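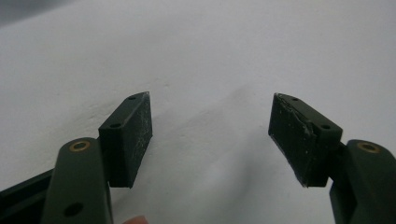 Pejman Amini wrote in response to my last post that a central bank which raises rates into a slowing economy is punishing households for a problem that began in shipping and energy. He asked whether I would defend the policy if my own mortgage were due for renewal in June. The question is a fair one and deserves a proper answer.

My mortgage is due for renewal in June. The lender has advised that the monthly payment will rise by 21 per cent if I keep the present term, and by 11 per cent if I extend it. I do not welcome either figure. I remain of the view, however, that the cost of waiting would have been greater, and that it would have fallen on those who rent and on those whose wages are reviewed once a year or less.

Pejman is correct that higher interest rates do not unload a ship or fill a gas storage tank. Monetary policy acts on demand. When supply falls short, the choice before a central bank is whether to let the first round of price increases pass or to prevent a second round from following it. The first course is reasonable while people continue to expect that prices will settle. It becomes difficult to justify once suppliers begin to write further increases into their contracts as a matter of routine.

Evidence of that kind is easier to find in small firms than in the published tables. Kaede Tsuji, who keeps the accounts at Skereo, sent me the terms on which the firm now buys its packaging. Two years ago the price was fixed for the full contract. It may now be revised every 3 months, and the supplier is not required to show that its own costs have changed. Skereo has adopted similar wording for its customers. Neither party has behaved improperly, but the arrangement has its own momentum, and it will take some time to unwind.

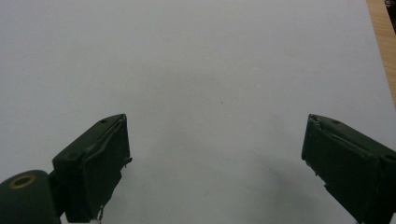 Costs and contracts: notes on the rate debate, 31/01/2023

I part company with the more severe commentators on the matter of pace. Leopold Lehner argued at the Julier seminar that rates should be moved quickly to their peak and held there, so that borrowers are spared a long period of doubt. There is some sense in this. A household on a variable rate, however, has very little time to adjust its spending, and the effect of the earlier increases has not yet been felt in full. Smaller steps, with a clear statement of what would bring them to an end, seem to me the better course.

Government also has a part to play. Broad rebates paid to every household work against the central bank and favour those who need them least. Narrower support, directed to tenants and to people on fixed incomes, would cost less and do less harm. I would add that public spending on ports and training, though slow to take effect, is the only measure under discussion that answers Pejman's original complaint - that the difficulty lies in supply.

I intend to return to the treatment of fixed-rate borrowers in a later post. Readers who have received renewal terms in recent weeks are invited to send me the details, with names and account numbers removed.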